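July 2, 2024

Feet up, shoes off, cup of tea going cold because I keep typing. I said I'd write today down properly before it all ran together, so I'm doing it now, while my ears are still full of people asking whether the robots can do ironing.

So! The Cornora open day. Kanini had the tickets (mine was number 514, which I've stuck inside the back cover of the notebook because I keep everything) and we'd agreed to meet at the bus stop at nine, only I got on the 59 going the wrong way and had to get off by the swimming baths and walk back. Twenty minutes late and very pink in the face. She'd bought me a bun to make up for a telling-off she hadn't given me yet, and then gave me the telling-off anyway.

I'd pictured something enormous, I suppose, like a car factory, with sparks. It's a plain unit between a tile shop and a place called Drekik that I think does labels, and you sign in on a clipboard. Theophilus Dogbe met us at the door and took us round with a dozen or so others. He has a lovely slow way of talking and he never once made anybody feel daft, even the man who wanted to know about Wi-Fi going through walls for a good ten minutes.

The big surprise for me was how homely the tables were. I'd got it into my head they would be steel, with yellow tape everywhere, and there I was looking at a nice bit of wood and a pot of succulents with one strand trailing over the side, exactly like the one I've failed to keep alive on the bathroom sill. Two arms at one table, and all of it black, and the grippers have just two fingers each, quite pointy. I don't know why I'd expected five.

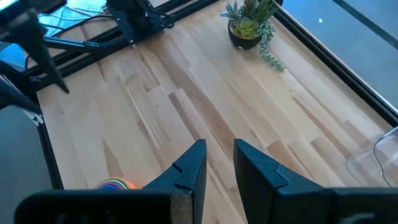 Anyway, Theophilus said the trouble with robots at home is that homes are full of bits. Those were his words, full of bits, and I thought of my kitchen drawer and felt seen. A machine can be very good at picking up the same box in the same spot all day long, but leave it with whatever you happen to have on the table and it has to work out for itself which part of a thing to hold. He let us have a go at guiding one of the practice arms by hand, in the next bay along. Kanini was brilliant at it. I was hopeless! I could get the fingers either side of the sponge and then I'd close them a whisker too soon, every single time, and push it off sideways. Twenty-three tries I was allowed before the queue behind me started coughing. My respect for anything that can pick up a sponge has gone right up.

Then there was squash and a biscuit, and a short talk from a woman from Sturnuta who went through her slides at a gallop. I wrote down "compliance" and underlined it and now I've no idea what I meant by it.

After the biscuits it was back to the tables, and by then it was measuring cups. Plastic ones, red and yellow and blue, lying about any old how on the wood. I've got a set very like them, so I was fussier about this than about anything else all day. A cup is a rotten thing to pick up when you think about it. There's the handle, which is flat and lies close to the table, or there's the bowl, which is round and wants to roll. I stood there opening and closing my own finger and thumb in the air like a crab, trying to decide which I'd go for. Handle, I decided. Then I changed my mind. 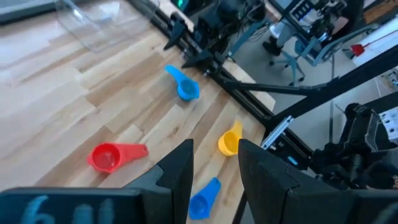

Wumpini Bonsu reckoned I'd got it the wrong way round, and that the picking up is the easy half. It's the putting down that wants watching, because you can grab a cup almost anyhow and get away with it, but if it has to end up the right way up on a shelf then how you took hold of it in the first place matters a great deal. I've been thinking about that all evening. I emptied the dishwasher just now and caught myself doing it, turning my wrist before I'd even touched the mug. I've been doing that for fifty years and never noticed!

We stayed far longer than we meant to. Kanini put her name down for the October one, when they're hoping to have the Tapley trolley going up and down the corridor, and she put mine down as well without asking, so that's that settled. I bought a pencil. It cost 209 pence, which I queried, and the lad on the desk said it was the card fee, so I gave him coins and he let me off the nine.

Bus home was the right one this time. Rang Kwesi to tell him all about it and he only wanted to know whether there'd been lunch. Must return Kanini's umbrella tomorrow, and get more teabags.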